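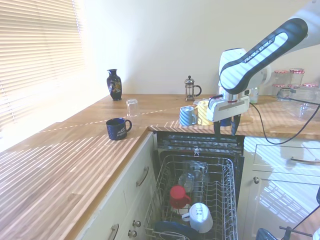
I'd been pestering Aisling Dolan for weeks to let me see how she looks after the dishwasher arm at the Stondport test kitchen, and when I finally got there she handed me a coffee and a cloth. "Start with the fingers," she said. "Everybody wants to talk about the software, and I'm over here wiping fingers."

She wipes them every 20 loads, with plain warm water and nothing fancy. Mugs are what she watches for. "A mug handle is a horrible little thing," she told me, laughing. "If the grip's a hair off, it twists on you, and then you're sweeping."

Next comes the cable (I would never have thought of the cable!). Aisling runs her thumb down the whole length of it, feeling for kinks, then sends the arm slowly to its lowest reach and watches for any pulling. She had one go bad last September and lost 4 days to it. "I blamed the gripper, I blamed Conall, I blamed the floor. It was the plug end the whole time."

Conall Mac Carthaigh set the arm up in the first place, and he still comes by to check the clamp on the stand. I asked him how tight is tight. "Tight enough that you stop asking," he said, and then he got out the torque wrench anyway and wrote the number in the log.

After that they teach the rack position again, because the lower rack never rolls out to quite the same spot. Aisling does it by hand, nudging the arm down until she likes it. I had a go and was way off to the left. She fixed it without a word and started load 94.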